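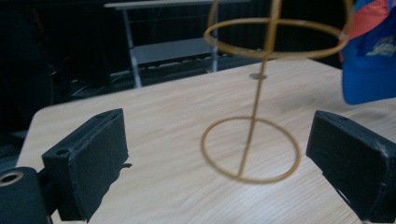
*A wire object on a wooden table.*

# Let the shop window be quiet

When I moved to Drelton, I lived above a shop that sold lamps. The shop closed at half past five, and the lights in its window stayed on until the next morning, every night, also on Sundays and on Christmas. I bought thick curtains in my first week. I thought this was simply the price of living on a main street, and for six years I did not question it.

I question it now. In June the town asked residents for their opinion on a proposed rule: shop windows and outside signs should be dark one hour after closing time, with exceptions for pharmacies and for places where people work at night. The town received 203 letters. I have read all of them, as they are public and I am slow to fall asleep. I would like to explain why I am in favour, and also where I think the other side has a point.

The strongest letter against the rule was written by Letay Workneh, who has the tailor's shop on Firnier Street. She says that a lit window is her only advertising. People walk home from the cinema, they see a coat, and on Saturday they come in to try it. She does not pay for a website and she does not want one. I respect this argument very much. A small shop does not have the money of a big one, and its window works for it while the owner sleeps.

But let us look at the hours. The last film in Drelton ends before eleven. After that there are a few people with dogs, the bakers, and the taxi that waits by the bridge. Between midnight and six the coat is lit for almost no one. If the rule said eleven o'clock instead of one hour after closing, Ms. Workneh would keep nearly all of her evening audience, and the rest of us would get back the night. I hope the council will consider this change. A rule which is a little softer and which people obey is better than a strict one which they learn to go around.

The second argument is about safety, and I find it harder. Wissam Haddad writes that his daughter comes home late from the hospital and that she chooses the street with the shops, for the light. I would do the same. Still, I must say that shop windows were never meant for this work. Some are so bright that beside them you can see nothing at all, and the doorway between two of them is like a hole. If we need light for walking, we should have proper street lamps that point down, at an even distance, and the town should pay for them. It is not fair to ask a woman to trust her way home to whether the florist remembered his timer. So my support for the rule has a condition: first repair the lamps on the stairs behind the market, then make the windows dark. I have complained about these stairs three times.

Then there is the money. My neighbour Shahab Hassanpour, who used to run the hardware store, told me that he saved 900 dollars in one year after he put his window and his sign on a timer. He had old lamps, and a new shop with new lamps will save much less. He said the thing that surprised him was how few customers noticed.

I grew up in a village where the night was really dark. I do not want to make it prettier than it was. We fell into ditches, and my uncle broke his wrist on a cow gate that he had closed himself. But there was a colour in the sky after sunset, a kind of deep green-blue, which stayed for a long time, and I had forgotten about it until last winter, when the power failed in our part of town for one evening. People came out on their balconies. Yae Nagano from the third floor, to whom I had never said more than good morning, pointed out the Pleiades to me and I pointed out to her the wrong star, with great confidence. We stood there until it was too cold – and then the power came back, the lamp shop came back, and everybody went inside.

I know that a town cannot be run for the pleasure of people on balconies. The same town has to be run for the tailor and for the nurse, and I have tried to take both of them seriously here. What I cannot take seriously is the letter that says a dark street looks like a dead street. A street at three in the morning is asleep, and so are most of the people who pay for it.

The council votes in the autumn. If you live in Drelton and have an opinion, please write to them before that, also if you disagree with me. And if you own the lamp shop, I am the one who left the note under your door, and I am sorry about the tone.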